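Two grippers, one yellow frame

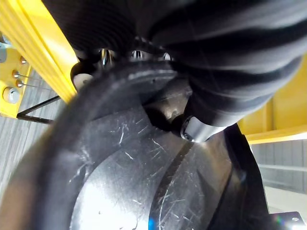
The scratched inner face of the gripper, close under the black ribbed part. Photo: Afiq Subramaniam

At Rekdale they have compared two grippers since March, and the cheaper one is winning. Cameron Whitcombe, who leads the tests, did not expect it. "The Stullberg is stronger, but it is slow to let go," he tells me.

Each gripper must make 2,000 picks with the same controller. The Pluvum dropped its load 14 times, the Stullberg four times. After 1,491 picks, however, the Stullberg needed a new cable and the work stopped for two days.

Whitcombe also looks at the scratches. He finds them useful, for they show him where a grip goes wrong. Next he will change the wrist camera for one from Zepeda and begin the count again.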